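**Hustthorpe Robotics Club: simulation track, door task**

The simulation track has finished its first full set of runs on the door-opening task. The task uses a two-armed robot in a rendered corridor, with doors on both sides and a different surface on nearly every wall. The robot must find the lever handle, pull the door, and clear the opening without touching the door frame.

Students logged 3,548 attempts this term. Of these, 2,189 ended with the door open past the required angle. Most of the failures were in the grasp phase. The gripper closed too early, or closed on the flat of the door a short distance from the lever. Clukier, the club's control package, now holds the approach speed down over the last part of the reach and checks the wrist angle before closing.

The current build puts the right gripper beside the black lever of the orange door while the left gripper stays raised and empty. Wall tiles, stone texture, and door colors are set in the scene file and can be changed between runs.
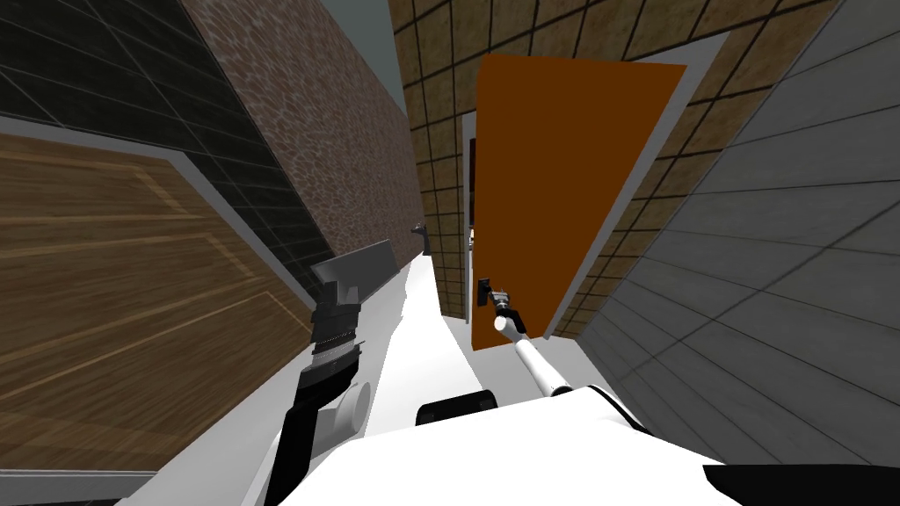

**Next steps**

- Lund team: rerun the grasp phase with the camera tilted, using the four tilt settings in the shared folder. Keep the seed fixed.
- Prulach team: add left-arm support so that the free gripper can hold the door once it starts to swing.
- Both teams: log handle contact force at every step. Five of the older log files lack this column and should not be used for tuning.

The scoring script is frozen until the July meet. Report bugs in it on the club tracker and leave the local copy unchanged.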